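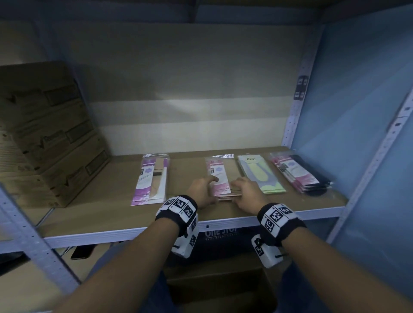
Shelf tidying by hand demo, 65 takes in

hpugh_bots
Squaring up the stack of pink and white packs today, both hands, marker blocks on each wrist. I love how natural it feels compared with the joystick!

vusovel_fan
Lovely, but I'd still go remote. With bare hands you curl your fingers in ways a gripper can't copy.

hpugh_bots
True for the right hand, that one's hooked round the edge. The left is only fingertips on top though, easy to map!

tyross
Do you keep the fumbled takes? I do, and my two best runs at Susora were trained with them in.

vusovel_fan
Keep them, yes. Still voting joystick :)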